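Textile Care and Fibre Science, Unit 4
Knits in the wash: handout to go with the second lecture

Carry on from the shrinkage graph. If you missed last week get the wool notes off someone, I won't repeat the felting part.

Cotton knits. Sweatshirts, T-shirts, leggings, vests. Loops, not crossed threads, so the cloth gives in both directions and goes back again, more or less. Problem is the going back. In the mill the cloth is pulled lengthways on the machine and dried under tension. First proper wash at home lets it relax. Gets shorter, often a bit wider. People blame the hot water. Hot water speeds it up but the stretch was already in there waiting.

Three kinds of shrinkage, learn the names:
Relaxation - tension coming out. Mostly first wash.
Progressive - a bit more each time, tumble drying is the main culprit.
Felting - wool and hair fibres only. Does not happen to cotton, please stop writing this in the coursework.

Brushed surfaces. Fleece-back and brushed-face cotton are made by dragging fine wires over the knit to raise the fibre ends. Nice to touch, weaker cloth, and the raised ends catch any loose fibre in the drum. Wash with towels and you will get lint all over. Turn inside out, wash with like colours, clean the filter. 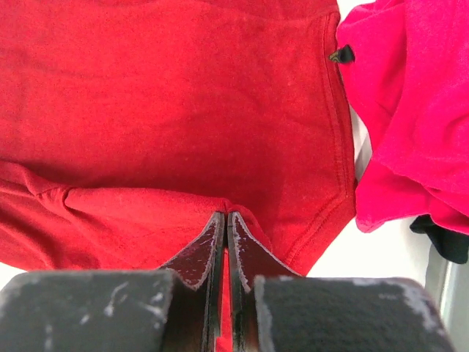 Myung-ja Ryu asked whether lint and pilling should be marked as the same fault on the fault sheet. They should not. Lint sits on top and comes off with a brush or tape. Pills are the cloth's own fibres tangled into little balls and still anchored at the root, so they need shaving or cutting. Two separate columns please.

Reds. Reactive dyes bond with the cotton and should hold, but there is always some dye that never bonded, and if the rinsing was rushed it comes out in your wash instead. Test before mixing: damp white cloth, press on an inside seam, wait, look. Any pink at all, wash it alone. Salt or vinegar in the bucket does not fix a reactive dye. Old advice, keeps turning up.

Seams. Twin-needle topstitching on knits has two rows on the face and a looper thread or zigzag underneath, so it stretches with the cloth. Ordinary lockstitch will pop when pulled. If the sewing thread is polyester and the cloth is cotton, the cloth shrinks and the thread doesnt, and the seam goes wavy. Steam helps a little. Not a cure.

Folding and storage. Knits are folded, not hung - a hanger gives you shoulder bumps and a long hem after a few months. Zips done up first. Sleeves in, then thirds. Not too tight on brushed cloth or the nap flattens along the crease.
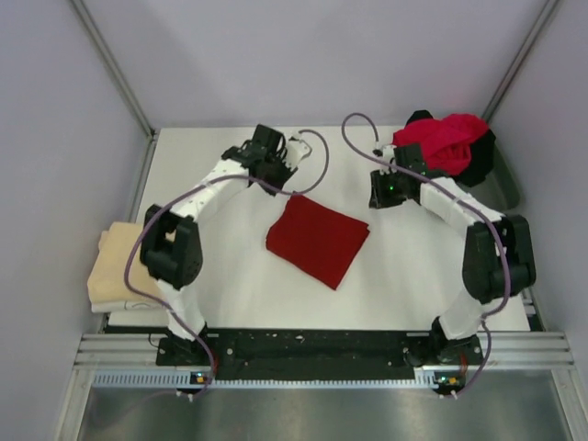

Notes by Aicha Salem
Last revised June 13, 2023

Measuring for the practical. Mark a square on the cloth before washing, 100 mm each way, with laundry-proof pen. Wash, dry flat, leave overnight, measure again in both directions. Loss in mm is then your percentage, no calculator needed. So 90 mm lengthways means ten per cent shrinkage, which is poor for a sweatshirt. If the width has gone up write it as a plus figure, dont leave it out. Take the reading in three places and average them.

Do not measure near a seam. Do not iron first. Do not pull the cloth to make it lie flat, pat it.

Samples are in the cupboard in room 112, in the Ultley boxes. Sign them out. Do-yoon Bae has the key if I'm teaching.

For next time: read chapter 8, the pages on tumble drying, and bring one knitted garment of your own with the care label still in it. We'll be doing teh symbols.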